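Nesulau Readers' Circle, minutes of the June meeting
2022-06-02
By Lovely Saludo

Present: Ebuka Omoregie (chair), Chenxi Jin, Yakubu Edet, Chukwuemeka Usman, Lovely Saludo (minutes). Two new members also came along, and we were so glad to have them!

1. May minutes
Approved with one fix. The novel Yakubu gave up on in May was 304 pages long, and he would like it known that he got past the halfway mark.

2. Book of the month: The Salt Ledger
A great discussion, easily our liveliest this year. Chenxi led with the question of whether the narrator knows her brother is lying from the first chapter or only works it out at the ferry landing. Chukwuemeka was firmly for the first chapter and read out the passage with the two suitcases. Ebuka thought the author leaves it open on purpose, and several of us went back to the opening pages right there at the table to check. One of the new members pointed out that the brother never once uses their mother's name, and there was a real gasp at that (I had missed it completely).

Opinions split on the ending. Yakubu found the last letter too long. Chenxi loved it and said she read it twice on the bus. Everyone liked the chapters set in the cannery. Average score: 9 out of 10, our highest so far.

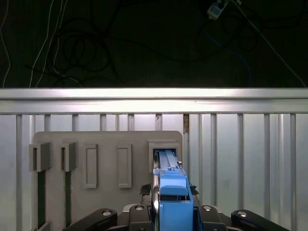

Chukwuemeka also brought up the translator's note at the back, which most of us had skipped. He suggested we read these notes first from now on whenever we pick a translated book. Agreed, with Ebuka asking for a warning if the note gives away the plot.

3. Memoir versus novel
Carried over from May. Chenxi feels we have drifted toward fiction and would like at least one memoir each season. Yakubu worries that people hold back when the story is somebody's real life. Lovely said our talk on the lighthouse memoir was one of the warmest we've had, and that people simply took more care with their words. Agreed: one memoir per season, and whoever proposes it will mention any hard subject matter ahead of time so members can decide for themselves.

4. Next picks
July: Plestden, a short mystery told entirely in letters to a landlord. Proposed by Ebuka, who has been pushing for it since winter. It finally has its month!
August: The Geretti Sisters, a family saga of 700 pages. We will take it in two halves, with the second half moved to September. Chenxi has offered to draw up a family tree with no spoilers on it.
The graphic novel proposed by Yakubu goes on the list for the fall.

5. Book swap
The spring swap brought in 100 books, and nearly all of them found new homes. The leftovers are mostly cookbooks and one very battered atlas. Chukwuemeka will drop them at Mishra Books, which has a free shelf by the door. Next swap to be held in the fall, and we'd like a separate table for children's books.
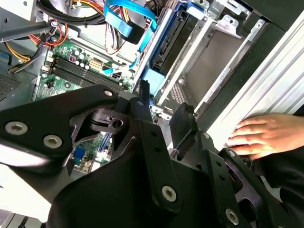 Gripper over the open computer tower.

6. Any other business
Lovely asked for short reviews for the newsletter, a paragraph is plenty. Ebuka has promised one on The Salt Ledger and Chenxi may write a reply to it.

Actions
Ebuka: order copies of Plestden; review
Chenxi: family tree
Chukwuemeka: leftover swap books
Yakubu: bring the graphic novel to pass around in July
Lovely: send out the reading list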